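3.2 Audience Sound in Filmed Concerts

The second part of the study concerns the audience track, meaning the sound picked up by microphones pointed away from the stage. In most filmed concerts this track is recorded separately and added during the mix. Its level differs widely between releases, and the choice is seldom documented. We were given access to the session files for two club shows by the band Mamard, filmed on consecutive nights at Ertürk, a standing venue with a capacity of 1,400.

Both nights used the same stage plot and the same set list. Four audience microphones were hung from the balcony rail and two were placed at the lip of the stage. The rail microphones arrived late relative to the main desk feed, as expected from the distance, and the engineer moved them forward in time before mixing. We kept this alignment. Songs with a spoken introduction were cut at the first played note, so that talk between songs did not enter the measurements.

From the two nights we prepared 12 excerpts. Each was mixed in three versions: no audience track, audience track at the level used on the commercial release, and audience track raised by 6 dB. Picture was identical across versions. Loudness was matched after mixing, which means that the band is slightly quieter in the raised version. Listeners were not told what differed.

Figure 4. Two stills.
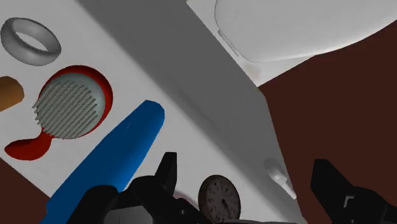 3.3 Listening Sessions

A total of 146 listeners completed the test. Sessions were held in a treated room at Parnano, one listener at a time, over a pair of midfield loudspeakers and a wall-mounted screen. Each listener rated all excerpts on two scales: "I felt present at the show" and "I could follow the music." The order of excerpts and versions was shuffled for each person. A short break was given at the halfway point, and listeners could take further breaks if they asked.

Ratings of presence rose from the first version to the second on every excerpt. The step from the second to the third was smaller and reversed on the slow songs, where handclaps near the rail microphones drifted behind the drummer. Ratings for following the music were flat across the first two versions and fell in the third. The fall was largest for listeners who reported playing an instrument - a group that also used more of the scale in general.

We did not find an effect of night. The second show has a louder crowd in the raw files, but the commercial mix had already reduced the difference, and our versions were built on that mix. A comparison based on unprocessed tracks would need a separate session.

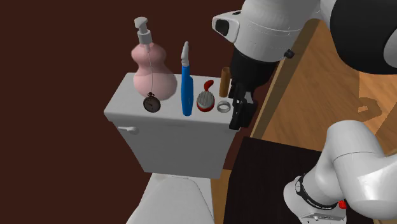

Zsolt Fodor, mixing engineer for both nights, objected to the term "level" when shown these results. In his view the fader position matters less than when it moves: he rides the audience track up in the last bars of a song and pulls it down before the next count-in, and a fixed offset of 6 dB flattens that movement. He added that he would never leave the rail microphones open through a ballad.

The objection is fair. Our raised version keeps his fader moves but lifts the quiet passages along with the loud ones, so that room noise below 220 Hz becomes audible in the verses. A version in which only the song endings are raised is being prepared from the same files.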